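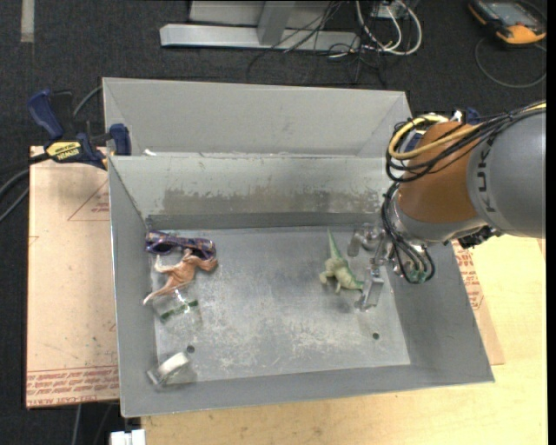 # Hindon Sloped-Wall Metal Bin

The Hindon is an open-top gray metal bin for loose, mixed, small goods: toys, eyewear, packaged accessories, returns and samples. It is sold singly or as a set of 2 for placement one behind the other on a bench or stand. The side walls slope inward toward the floor, so items that land against a wall tend to slide down to where they can be reached.

Bins are supplied by Makitz and finished at the Sastell works. Each bin is inspected for weld continuity and floor flatness before packing.

## Construction

Body and floor are formed from sheet metal, seam-welded at the corners and ground flush on the inside. The rim is folded outward and closed, with no exposed cut edge. There are no internal dividers, hooks or label slots. The floor is plain, with small round holes.

The interior finish is a light gray matte coating. It is a working surface and will show scuffing early in service. Scuffs do not affect the rating of the bin and are not covered as a finish defect. Bare metal exposed through the coating should be touched up with the gray compound listed under accessories.

## Specifications

| Item | Value |
|---|---|
| Type | Open-top bin, sloped sides |
| Material | Coated sheet metal |
| Color | Gray |
| Interior width at floor | 500 mm |
| Rated load, evenly distributed | 70 kg |
| Lid | None |
| Stacking | Not stackable when filled |
| Mounting | Freestanding or bolted through base flange |

The load rating applies to a bin standing on a flat, continuous surface. A bin supported only at its corners should be fitted with the Alcaraz base frame, which carries the floor along its full length.

## Suitable contents

Items of irregular shape can be stored without inserts. Molded plastic animals, sunglasses, small bottles and bagged parts may be mixed in one bin. Tapered or flexible parts, such as tails and temple arms, tend to cross over neighboring items in the corners. Keep the fill to a single layer where items have to be taken out one at a time.

Clear packaging is hard to see against the gray floor. If a large share of the stock is in transparent film or blister packs, order the dark floor mat. The mat lies loose and lifts out for washing.

Painted or printed eyewear should be bagged before it is placed in a bin with hard goods. The coating is smooth but will mark a lens if the lens is dragged across it.

Not suitable for liquids, food without a liner, or anything that must be kept free of dust.

## Installation

1. Set the bin on a level surface and check that it does not rock.
2. For a pair, place the second bin behind the first with the rims parallel. Leave a finger's width between them — the folded rims will chatter if they touch.
3. Fit base flange bolts hand-tight, check alignment, then tighten.
4. Remove the protective film from the inside walls.

## Care

Wipe with a damp cloth and mild detergent. Do not use wire wool or abrasive pads. Grit collects in the corners at the foot of the slope and should be vacuumed out before wiping, or it will be dragged across the floor coating.

## Accessories

- Alcaraz base frame, with leveling feet
- Dark floor mat, loose-laid
- Touch-up compound, gray
- Flange bolt kit

## Ordering

Bins ship assembled. Pairs ship nested, with a card spacer between them — keep the spacer if the bins are likely to be moved again. Orders placed before November are supplied with the earlier flange pattern, which does not accept the current bolt kit.

Drawings and flange templates: Vibeke Ragnarsson, technical sales. Replacement parts and coating questions: Doğukan Kurtuluş, service.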